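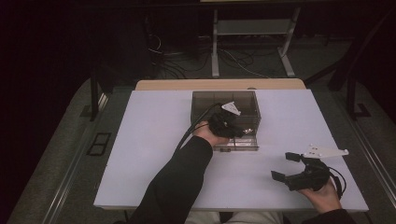
## Iron tablets and morning coffee: how are you all spacing them?

**nandini_f**
Started iron in the summer after a blood test, and my last ferritin result was 30, up from 13!! So pleased. My GP wants me to carry on until the spring and then test again.

My question is about timing. I've been taking mine at half six with a small glass of orange juice, then waiting an hour for coffee. The hour is killing me. Does anyone take theirs at night instead? Mine are the Eyvindsson ones, the little red ones that smell of pennies.

Nandini Fernandes (Gruvgate Runners, slow group and proud)

### Re: Iron tablets and morning coffee

**javo**
Well done on the 30! Bedtime here, for two years now. Dinner is at seven, tablet at 10, no tea after dinner. I do get a bit of an iffy stomach if I lie down straight after, so I potter about and do the packed lunches first.

### Re: Iron tablets and morning coffee

**ashwin_pinto**
I'd stick with mornings, personally. I tried evenings and forgot half of them, and a tablet you forget does less for you than one with a coffee too close to it. Also the orange juice thing is a bit oversold, I think. My pharmacist said water is fine.

Are you on every day or every other day? Mine got changed to alternate days and my insides have been so much happier.

### Re: Iron tablets and morning coffee

**nandini_f**
Every day at the moment, but ooh, I'll ask about alternate days when I ring up in January. Not giving up the juice though, it takes the taste away!
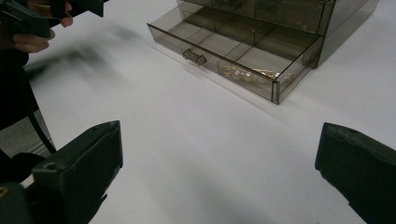

### Re: Iron tablets and morning coffee

**trurnodska**
Disagree with Ashwin on the juice. It's a small glass, it's cheap, and if it helps even a little then why not? What I would watch is calcium. I was having my tablet with a huge bowl of porridge made with milk and wondering why my numbers wouldn't budge. Moved it to mid-morning, away from food, and the next test was much better.

### Re: Iron tablets and morning coffee

**ashwin_pinto**
Fair enough, but you changed the time and dropped the milk in one go, so you can't say which did it :) Agree about the porridge though. And if plain iron on an empty stomach makes anyone feel sick, ask before giving up on it, there are gentler sorts and liquids too.

### Re: Iron tablets and morning coffee

**javo**
The liquid! Use a straw, it stained my teeth something rotten.

### Re: Iron tablets and morning coffee

**nandini_f**
You lot are brilliant. Trying 10 at night for a fortnight, with an alarm on my phone so I don't do an Ashwin. Coffee at half six tomorrow, I cannot wait!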